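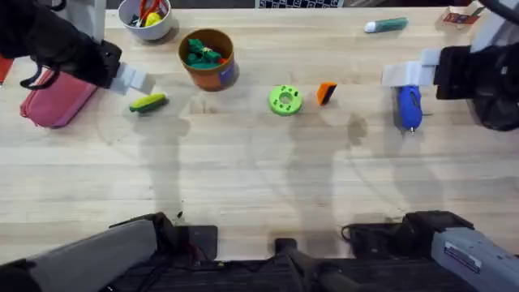
Cornel Sandu fragt, warum der Planer beide Arme anhält, wenn nur einer neu greifen muss, und ob sich das abschalten lässt. Ja, mit sync_stop: false in der Datei planner.yaml. Voreingestellt ist true, weil die Arme sich einen Arbeitsraum teilen und die Kollisionsprüfung sonst mit einem veralteten Zustand des Nachbararms rechnet.

Estirell

Greifplanung und Ablaufsteuerung für zwei Arme über einem gemeinsamen Tisch. Stand: 8. Dezember 2022.

Inhalt

ene/ Wahrnehmung: Segmentierung und Greifpunkte
planner/ Bahnplanung für beide Arme, Kollisionsprüfung
tools/ Kalibrierung, Wiedergabe, Export
data/ Episoden vom Tisch in Allach

Daten

Der Ordner data/ enthält 624 Episoden. Davon sind 528 für das Training vorgesehen, der Rest ist Testmenge. Auf dem Tisch liegen Haushaltsgegenstände und Spielzeugteile durcheinander, zum Beispiel Schere, Schüssel, Täschchen, Spielzeuggurke und Ring. Die Aufteilung steht in split.csv und sollte nicht neu gewürfelt werden, sonst sind Ergebnisse nicht vergleichbar.

Start

pip install -e .
python tools/calibrate.py --arm left
python tools/calibrate.py --arm right
python -m planner.run --config planner.yaml

Bekannte Probleme

Bei gefüllten Behältern liefert ene oft einen einzigen Greifpunkt für den ganzen Haufen.
Nach 300 Sekunden ohne Befehl trennt der Treiber die Verbindung. Neustart mit tools/reset.py.
Das alte Dustby-Format wird seit Juni nicht mehr gelesen, tools/convert.py wandelt es um.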